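Cumero demonstration work - progress note, 1 December 2020

Short one this time, full tables follow with the February report.

Where we are. Target for this phase is 400 usable demonstrations of the tray tasks, all done by hand with the gripper tool. We have 177 that pass review. Behind plan but not badly - the slow part was the first few weeks, when most takes were thrown out for reasons we now catch on the spot.

What changed since last note:
- Remote control dropped for the small-item tasks. Lag on the Gestby link made people hover and wait, and the policy learned to hover and wait. Still using it for the big reaches, fine there.
- Hand tool is now the default. New operators need one short practice block before their takes are worth keeping.
- Botard sent the replacement grip pads. Better hold, but they squeak. No effect on data.
- Review moved to same day. Used to be end of week, by then noone remembered what went wrong in a take.

Problems. Three worth flagging.

First, hands getting in the way of the camera. The tool camera sits low and close so anything the free hand does near the table blocks a lot of the view. We had been binning these takes. Now we keep them if the gripper fingers are visible at the moment of contact, and tag the rest as partly blocked. Need a decision from you on wether tagged takes count toward the 400. We would argue yes - the robot will work next to people and some of this is useful - but the contract wording says "clear view".

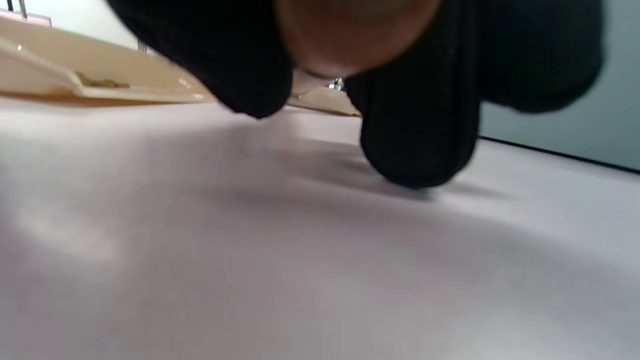 Second, pace. Operators speed up over a session and the last takes are rushed, grasp then release with no pause between. Trying shorter sessions with a break. Too early to say if it helps.

Third, the Mészáros calibration script fails if the tool is knocked between takes and doesn't tell you. Lost most of a session to that. Workaround is to run it at start and end and compare. Proper fix is promised.

Money. On budget for operator hours, under on hardware. Would like to move the hardware leftover into 2 more weeks of operator time. Please confirm by email, no form needed as far as we know.

Next: finish tray tasks, retrain, first side by side test of hand vs remote data.

Related items
Cumero phase 1 closing report
Operator guide, hand tool, version 3
Gestby link - delay measurements
Take review checklist
Budget transfer request (blank)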